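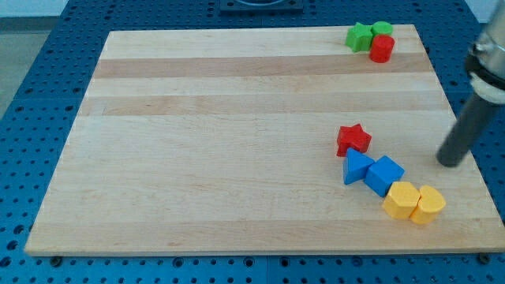 Posted by mbach_cell2, 5th March

We have money for one more arm on the block sorting cell, or for a second gripper set and spare fixtures. Zotiva quoted 6 weeks on the arm. Opinions?

houda_c: Fixtures first. You have one wooden board on that perforated table. If it warps, you stop.

totham_ben: Disagree. A board is a day in the shop. The arm is the long lead item - order it now.

houda_c: And run it on what? He needs a second table too.

mbach_cell2: Table is $214 a month on lease, not in the budget yet.

milagros_a: Put it in before July. We bought the arm first and it sat in the crate for more than 130 days.

totham_ben: Fair, but I'd still get the quote locked.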